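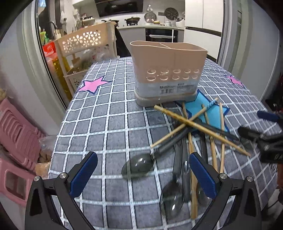
Why does my policy do worse with more demos?

Imitation learning, cutlery sorting: chopsticks and spoons go from a pile on the table into a two-part caddy. Trained on 644 hand-held gripper demos, it managed 112 good placements in my test set. I added more, for a total of 2291, and it now hovers over the pile like a guest choosing a chocolate. Same network, same settings.

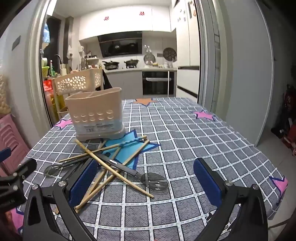

Chopsticks crossed in front of the caddy, both fingers in view.

Answer 1
Get more data. Worked for me on Kulkarni.

Answer 2 (accepted)
Who recorded the extra ones? When two people have different habits about which stick to grab first, the policy averages them and reaches for the gap in between. Train on one person's demos only, then predict action chunks of 20 steps so it has to commit. If hovering drops, you have your culprit.
Ho-yin Ho

Comment from asker: Second batch was my brother, who starts with the spoons. Retraining on mine alone. He has been informed.

Answer 3
Did you try turning the lights up?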